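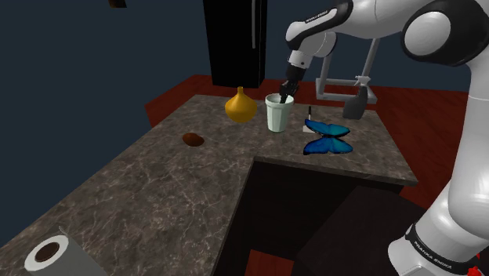

The Manbridge Police Department will close its Gil Street substation at the end of March and move the officers and civilian staff assigned there to the department's headquarters on Plamard Avenue, the city announced this week. The substation has served the north side of Manbridge for 54 years and is the oldest police building still in use in the county. A farewell open house will be held on the final afternoon, from 2 p.m. until 5 p.m., and residents are invited to visit the front desk, the former holding rooms and the roll call room. Light refreshments will be served. The kitchen counter will be kept plain for the occasion, in the manner of the marble one shown here with its onion and pale green cup, and guests are asked not to bring hot dishes.

According to the department, the decision follows a review of building costs and patrol coverage. The Gil Street building needs a new roof and heating system, and the review found that patrol response on the north side no longer depends on a fixed station. Officers now begin most calls from their vehicles. The number of patrols assigned to the area will not change, and the two overnight cars will remain in service.

Seven employees are affected by the move. Five are sworn officers and two are records clerks. All will keep their present rank, pay and shift assignments. The records window, which handles accident reports and fingerprint appointments, will reopen at headquarters on the first business day of April. Appointments already made for that month will be honored at the new location, and applicants do not need to call again.
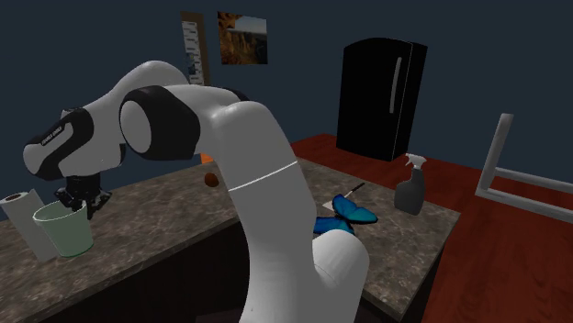 Items left in the substation's property room are also being returned to their owners where possible. The department holds 800 pieces of unclaimed property at Gil Street, most of it bicycles, tools and household goods turned in by residents over the past several years. Notices have been mailed to owners whose addresses are on file. Ordinary household articles without serial numbers - a plastic bucket like the pale green one on the countertop, for instance - may be claimed with a written description and a photo ID. Property not claimed by the end of April will be donated or sold at the city's summer auction.

The building will pass to the Marnov Library District, which plans to use the ground floor for public meetings. The district expects to begin repairs in the fall. The emergency call box outside the front entrance will stay in operation during the work, and calls placed from it will continue to go directly to the dispatch center.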